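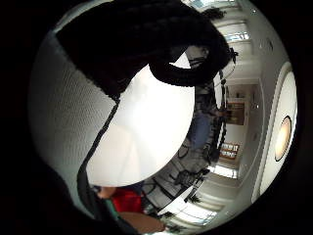

Toy library news, March 2019

The play room at Ilell is open again after its spring sort-out. The walls have had a fresh coat of white and the play food has been gone through, piece by piece.

Most of the hard plastic fruit has gone. It was cracked in places and the paint was coming off. We have replaced it with soft vegetables from Wamby, which can go through the wash at 20 degrees and don't hurt when they are thrown. The new set cost less than we expected — the rest of the money has been put towards jigsaws.

The play food now has its own white tray. Please put everything back in it before you leave, and tell the desk if something is missing. Small pieces tend to go home in coat pockets.

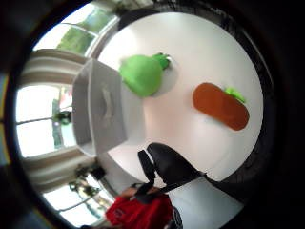 The green pepper and the carrot out on the round table.

The soft vegetables can be borrowed for 2 weeks at a time, the same as the puzzles. Families may have up to 7 items out at once. The Dramani building blocks are still for use in the room only, as the box holds 300 pieces and takes a long time to check.

The Killo train set is away for repair and should be back in May. If you have any spare track at home, we would be glad of it.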